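Re: [grippers] Finger pads on the hand-held unit, ribbed vs smooth

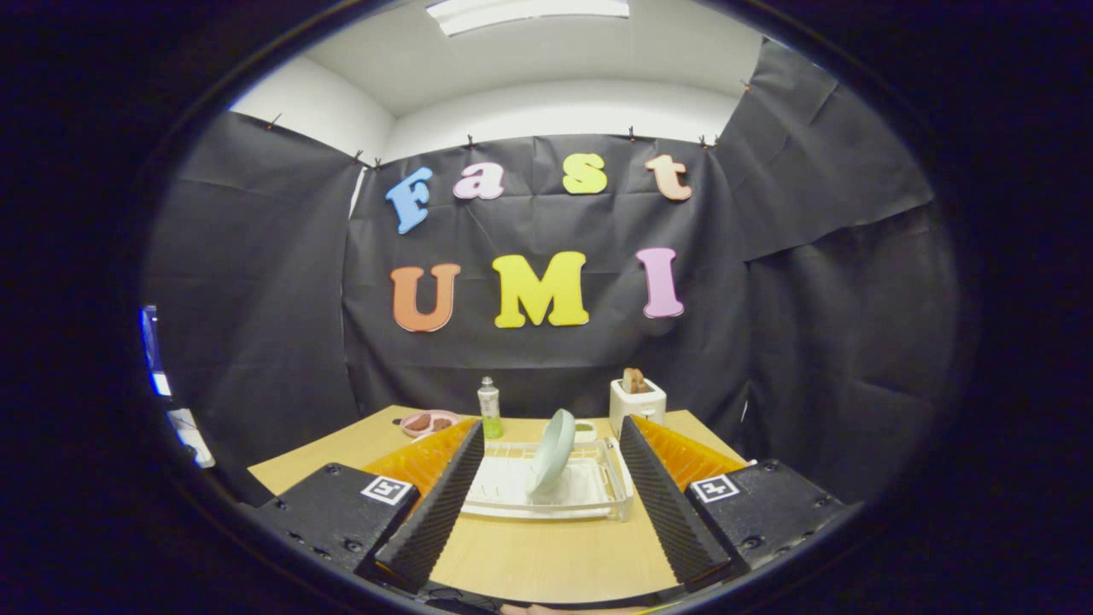

View from the hand-held gripper, ribbed black fingers, plate in the dish rack.

> We tried the Karlow smooth pads on the Velldale arm in April and
> lost the rim of the plate on most of the tilted grasps. Does
> the ribbed finger do any better, and does your wrist camera still
> see both tags when it is closed?

Ribbed is better on rims, worse on the cup. Over 200 closes per set I got 28 slips with the ribbed fingers, nearly all on the cup. I don't have a matching figure for the smooth ones, as I changed the closing force part way through and threw that set out.

Tags: one square marker on each body, and both stay in view over the full stroke. Detection drops if exposure goes much above 500 on the Ugwu driver's scale. The ceiling light sits at the top of the fisheye view, so auto exposure hunts whenever the wrist pitches up. Fix it by hand.

Black paper behind the table helps as well. Ours is held up with binder clips and sags on the right, with no effect on tracking that I can find.

The full log is about 1,112 lines, too long for the list. I can put it on the Gakarden server if you want it. Which firmware is on your controller? Ours reports width late after a fast close.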